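Some of you wrote in after the July page asking how I keep small things together, the sort that come in a set and then drift all over the house. I have a lot to say on that, so put the kettle on!

## Keeping a big set of little things in one bag

My set is sand timers. I started buying them when the children were small and wanted "one more minute" at every turn, and then I went on buying them, because they're pretty and cheap and they really are handy. We use them for tooth brushing, for tea, for whose turn it is on the swing, and for the grown-ups too (I give myself one timer's worth of ironing and then I'm allowed to sit down). Over the years I have tried a shoebox, a cookie tin and a drawer divider that cost far more than it should have. The bag has beaten all of them. 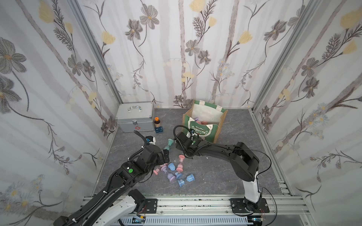

Holiday gift bags are the most wasted storage in the house, if you ask me. They come out for a few weeks and then lie folded in a closet until the next year, when they could be earning their keep. Mine is a burlap sort of tote with CHRISTMAS across a green front, and I leave it out in every season with the pink and lavender ends peeking over the rim, so anyone can see at a glance what lives in it. The striped handles mean a child can carry it to the kitchen table and, with a little reminding, carry it back again. If the holiday lettering bothers you in spring, turn it to the wall.

A few things I look for when I'm choosing a bag for this kind of job:

- It stands up by itself when it's empty. A floppy bag makes you use one hand to hold it open, and then you're packing one-handed and grumbling.
- The mouth is wide enough for your whole hand and whatever is in it.
- The handles are sewn on well. Give them a good tug in the store — I don't care who's looking.
- You can shake it out over the sink. Crumbs get into everything.

## Tip it all out first

Once a season I empty the whole bag on a flat surface and look at what I've got. Please don't skip this and just rummage from the top! Rummaging is how the same few get used over and over while the rest sit at the bottom. Spread everything out so you can get your fingers around each piece, and pick a surface in a plain dark or gray color if you have one, so the pale colors show up.

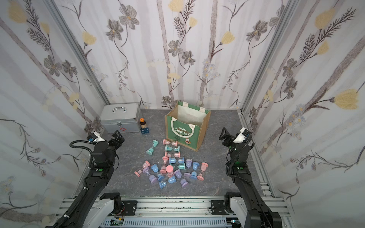 *The whole lot out of the bag and ready for sorting: pink, light blue, lavender and mint.*

While they're out, I give each one a wipe with a barely damp cloth and dry it right away. Don't soak them. I left two in a bowl of suds once and the sand in one of them never ran properly again. Check the end caps too, and if one wiggles, put that timer aside on a saucer to deal with later.

Woo-jin Cheon, who lives down the road from us in Garkport and has far more patience than I do, tests his against the kitchen clock and writes the result on a bit of masking tape. I do it only for the ones we cook by. A tooth-brushing timer can be a few seconds out and no harm done, but I like my eggs a certain way.

## Sorting by color or by minutes?

Color is the quick way, and little ones love it. You can call out "all the pinks!" and they'll have it done before you've found your glasses. For everyday use, though, I'd go by the number of minutes, and it pays to learn where yours are marked.
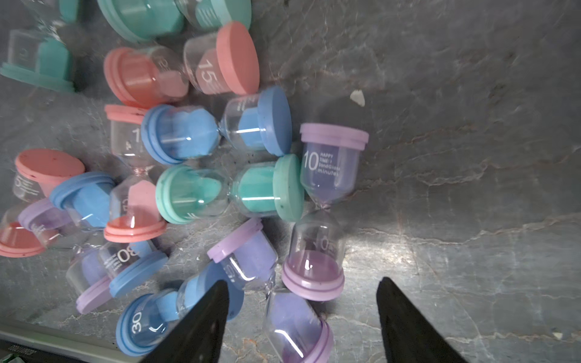
Printing on glass is easy to miss, and I had owned mine for ages before I paid it any attention. The lavender one has a nice big 10 on it, with "minutes" down among the smaller words, and it's easiest to read standing up. There's a pink one with a 15, and on its side you have to tip your head to make it out. So when I'm sorting, I stand each timer on its end, turn it until the number faces me, and only then decide which group it goes in. If yours have no number, or it has rubbed off, a dot of nail polish on the cap does nicely.

A timer that sticks can often be coaxed along. Hold it upright and tap the side gently with a fingertip, then turn it over and try again. Never bang it on the counter.

## Packing it back up

Put the long ones in first and the short ones on top, as the short ones are what you'll be reaching for all day. Lay them in by small handfuls and don't pour. If your bag is deep, a folded dish towel in the bottom brings everything up to where you can reach it and saves the glass a knock or two.

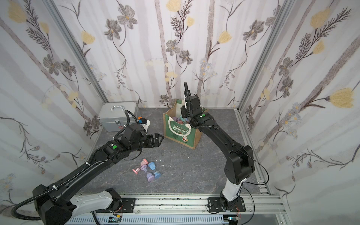 *Bag standing up, colors tucked inside, four still out on the floor.*

Then give the surface a once-over with a dry cloth, especially the corners, where specks like to gather.

The same method works for cookie cutters, bath toys, clothespins and building blocks. My sister in Morrison does it with up to 40 balls of yarn in two beach bags and swears by it. Next month I'll get to the drawer under the oven, which I have been putting off.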